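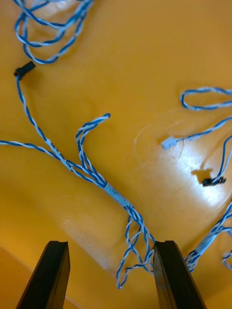
Kilavden Tips: Frequently Asked Questions

Last updated 02/02/2025

What is Kilavden Tips?
It is a way to send small crypto payments to people who post on the Troltville message network. You link a wallet to your profile, and a tip button shows up under posts by other members who have done the same.

Do I need to own crypto before I sign up?
No. You can receive tips with an empty wallet. To send them, you need a balance in one of the supported coins.

Which coins are supported?
Bitcoin over the Lightning network and one dollar stablecoin. Dogecoin is the one we get asked about most. It is not on the list and we have no date for it.

What are the limits?
A single tip can be up to $184. The monthly sending limit is $4000 per account. Receiving has no limit, but large withdrawals may be held for a manual check.

Is there a fee?
Kilavden takes 2 percent of each tip from the sender. Network fees are extra and are shown before you confirm. Receivers pay nothing until they withdraw.

I tipped the wrong person. Can I get it back?
We can't reverse a payment. Write to the person and ask. If the account was pretending to be someone else, report the post and include the payment ID from your history page.

Can people see what I send?
The number of tips on a post is public. Amounts and sender names are hidden unless you turn them on under Settings, Privacy. Bear in mind that stablecoin payments are recorded on a public blockchain, and anyone who knows your wallet address can look them up there.

Who holds my coins?
You do. Your recovery phrase is created on your phone and is not sent to us. If you lose both the phone and the phrase, support cannot restore the wallet.

Do I have to pay tax on tips?
In many places tips count as income. You can download a history file from your account in April or at any other time. We don't give tax advice.

Why can't I see the tip button?
Check that your app is up to date and that the other person has linked a wallet. Accounts less than four days old can't send or receive.

Who do I contact about a business account?
Pankaj Rana handles business accounts. Use the contact form and choose "Business" as the subject.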